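I've been riding the Sodville tram since it opened in December, and I still get a daft little thrill when it pulls in. It took 14 years of arguing to get those 5 miles of track laid, and I'd more or less given up hope – my old bus pass certainly had.

The 79 bus used to crawl past the Cropper roundabout while I ate my breakfast out of a bag. Now I'm at Breritz Street before I've finished my tea! 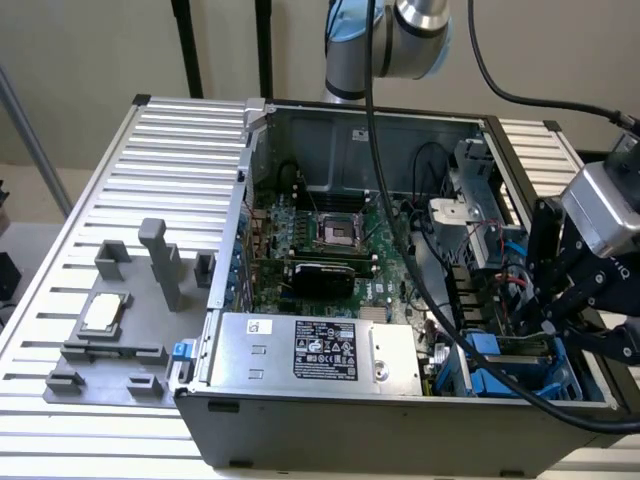
Fares are my one grumble. A monthly ticket costs £185, which is a lot if you only go in three days a week (as I do), and the flexible ticket we were promised hasn't turned up yet. I asked at the Zutex Park stop and was handed a leaflet about bicycles.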